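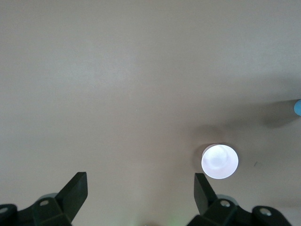 White cylinder on the bench, with a bit of something blue at the right.

Wednesday, January 8, 2025
Reading time: 2 min

Breakfast table day! I've wanted to get to this one since we moved the Rurnstead bench in, and the brown covering is such a good background for pale things -- cream, mint and white all stand out on it. It has creases, and I'll iron the next piece before it goes down.

Toaster goes on the left with its cord led toward the far edge, bread in one slot only. I love how much a single slice does for a layout. The mint bowl stays empty for now; oats are for April.

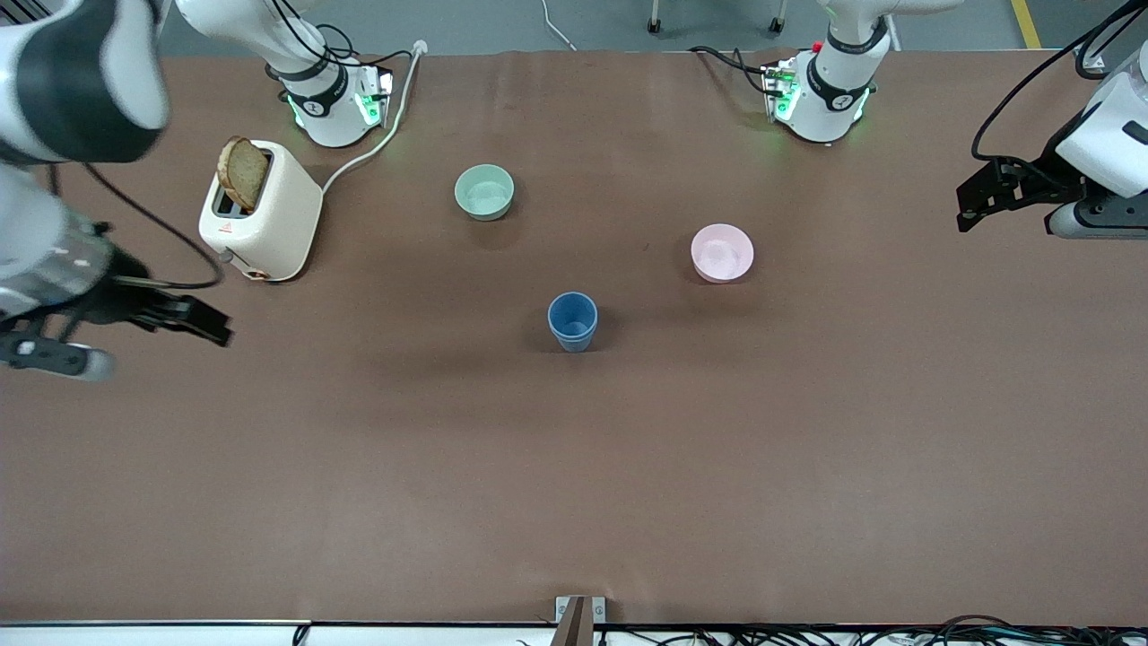

Wouter Verbeke thinks the bowl should sit closer to the toaster, so that a plate can go in later without moving everything else. Good point, and I'll try it tomorrow with the 20 cm plate from Vevulcombe.

To do: new loaf (thicker slices, please!), wipe off crumbs, write the layout up as sheet 7.

Comments

Itsuki Sakamoto: Rye holds its shape much better once it's a day old. I have half a loaf you can take.

Wouter: Yes to rye. And tape the cord down!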